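Torkmont
Open day demonstrators wanted (paid, short term)

Torkmont is looking for 3 people to work as demonstrators at our open day in September. The open day is held at our Calness site and is open to families, local schools and anyone else who wants to see how robots are taught to handle household objects.

What you will do

Demonstrators work with a pair of hand-held grippers, one in each hand. You will pick up, move and set down everyday items while visitors watch, then help visitors try the grippers for themselves. Each demonstration lasts 18 minutes, with a break before the next one. You will work in pairs and swap places during the day – one person handles the grippers, the other talks to visitors and resets the items.

You will also be asked to:
- attend 2 paid practice sessions at Calness before the open day
- help set up the demonstration area in the morning and clear it afterward
- keep visitors clear of cables on the floor
- write down questions you could not answer and pass them to the demonstration lead

Who we are looking for

You do not need a technical background. We will teach you to use the grippers and give you a short script to learn, though you are free to put it in your own words. You should be 18 or older, comfortable talking to strangers and able to stand, bend and kneel for a good part of the day. Experience with children or school groups is useful. If you speak a second language, please say so.

Wear flat, closed shoes. Short sleeves are best for the gripper work.

Pay and hours

Practice sessions and the open day are paid at the same hourly rate, which we confirm in writing before you accept. Lunch is provided on the open day. Parking is free, and the McIntyre bus stop is across the road from the main gate.

How to apply

Send a short letter or a resume to Tamsin Alcantara, Demonstration Lead, Torkmont, Calness. Quote reference 1147 and tell us which sessions you could not attend. Applications close on March 8, 2020. We will invite people for a short tryout, where you will use the grippers on a few objects and explain to us what you are doing.

People who took part in our Tandolance demonstration are welcome to apply again.

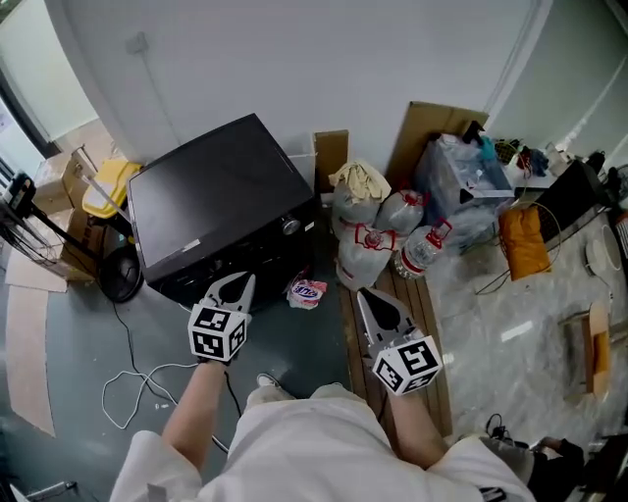

Working with the hand-held grippers, one in each hand.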